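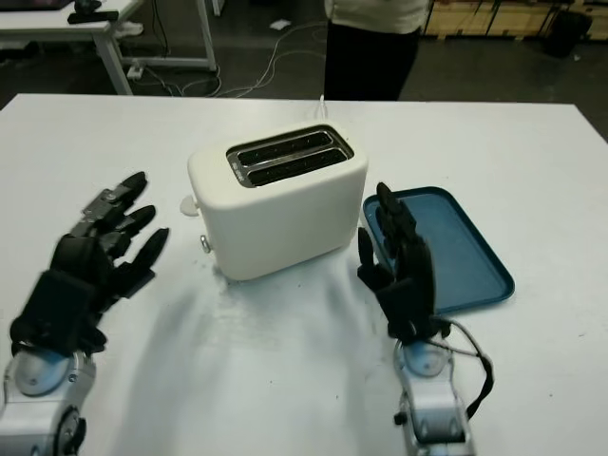
Small Appliances, Week 2: The Toaster
Drundley Adult Learning, Everyday Kitchen course

Okay, toasters! I know some of you signed up for the slow cooker week and are only putting up with this one, but bear with me, because I get more questions about toast than about anything else we cover.

Start with the slots. A two-slice toaster has a heating element on either side of each slot, so both faces of the bread brown together. Look inside (unplugged, please) and you'll see them. If one side of your toast keeps coming out pale, try the other slot before you blame the bread.

The lever lowers the bread and, on most models, it only stays down when the power is on. I had a student carry hers back to the store over this, and it simply wasn't plugged in.

Browning settings are not minutes! A 4 on my old Padeo is nearly charcoal and a 4 on my sister's Hornen is barely warm. Start low, write down what you like, and tape it inside a cupboard door. Second rounds brown faster too, so go down a notch.

Crumbs. Unplug, let it cool all the way, then slide out the crumb tray if yours has one and wipe it dry before it goes back. No tray? Turn the toaster over the sink and tap it gently. No forks, no knives, no water inside, ever.

Give it some room on the counter, away from curtains and paper towels, and keep the cord clear of the sink and the stove.

For Monday: toast two slices of the same bread on two settings and jot down the results. Bring your notes, and read page 76 of the Dewan booklet (the part on bagels, you can skip the waffles). We start at 6:30 and I'm bringing the jam.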